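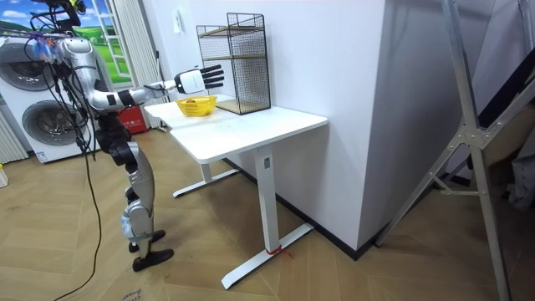
How many demonstrations does a policy need before it can take one object out of a basket and put it on a shelf?

Fewer than I used to think, provided the starting positions are spread out. In our tests 40 demonstrations with varied starts did better than a much larger set recorded from nearly the same spot.

I've been working on this with Marichka Panasiuk and Henok Assefa since January. The task is short. The robot stands at the desk, reaches into the yellow basket, picks up the one thing in it and places it on a board in the wire rack. Everything is trained by imitation, with no reward and no simulator. We call the training code Clilia, after nothing in particular.

The first set of demonstrations was all Henok, and he is very consistent. He always came in over the basket from the same height and the same side. The policy learned that path well and not much else. If we moved the basket by the width of a hand, the fingers closed on the rim or on air.

For the second set we changed one rule. Before each demonstration the basket and the arm both had to go somewhere new, and the person at the controls changed every four runs. The recordings look worse. There are pauses and corrections in them, and a few grasps that took two tries. We kept the corrections in and threw out only the runs that ended in a drop.

We then ran 24 trials with each policy, using basket positions that were in neither set. The one trained on varied starts finished 23. The other one got through fewer than half, and most of its failures came at the grasp. Once either policy had hold of the object, placing it was rarely a problem.

Inna Bondarchuk asked if the gain comes from the positions or from having several people at the controls. I can't separate the two with what we have. The next set will be Marichka alone, with varied starts, and the same trial positions as before. I also want to try the lower board, which we have left out so far.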